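What Is a Substitute in Soccer?

A soccer team starts a match with 11 players on the field. The other players sit on the bench and wait. They are called substitutes, or subs for short. When the coach wants to change who is playing, one player comes off and a sub goes on.

Why do coaches make changes?

Sometimes a player gets hurt. Sometimes a player is tired, because a full match lasts 90 minutes and there is a lot of running in it. A coach may also want to try a new plan. If the team is losing, an extra attacker might go on. If the team is winning, the coach might send on another defender to help keep the ball out of the goal.

How does a change happen?

The sub warms up first by jogging and stretching beside the field. Then the team tells an official near the halfway line who is going on and who is coming off. This official often holds up a board with two numbers on it, one for each player.

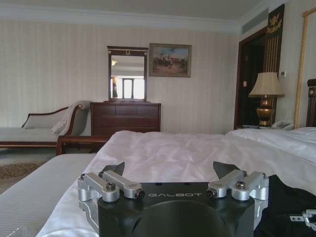
The change has to wait until the ball is out of play and the referee gives a signal. The player coming off leaves the field first. The sub steps on at the halfway line after that — running on early can earn a yellow card.

Can a player come back on?

In most professional matches, no. Once you have been replaced, you are finished for the day. Many children's leagues have a different rule called rolling substitutions. Players can go off, have a drink, and come back on later. This way everybody gets a turn.

The Felomville youth league uses rolling substitutions in all of its matches. Each team in the under-nines can bring up to 15 players, and every one of them must play in both halves. The league has over 484 players this year.

A match in May

Lieven Visser plays for Jodeck Juniors. In May his team played Gashi Rovers, and he began on the bench. With eight minutes left, the score was 1–1 and his coach, Lieven De Bruijn, sent him on to play on the left side. (Yes, they have the same first name. The team calls the coach Mr. D.)

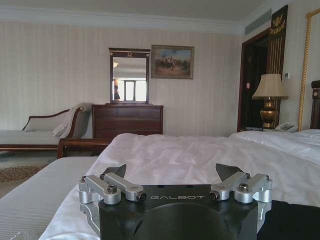 Lieven had watched the Gashi defenders from the bench and noticed that they all moved toward the ball. He stayed wide, near the touchline, and had plenty of room when the pass came to him. He crossed the ball and a teammate scored. Jodeck won 2–1.

What should you do on the bench?

Keep your jacket on if it is cold. Watch the player whose place you might take, and look at where the other team leaves space. Have your shin guards on and your laces tied. If the coach calls your name, you should be ready to go.

Words to know

Bench: the place where substitutes sit.
Touchline: the long line down each side of the field.
Rolling substitutions: changes where a player who has gone off may come back on.

The league's next matches are on 23rd June at the Drotier fields.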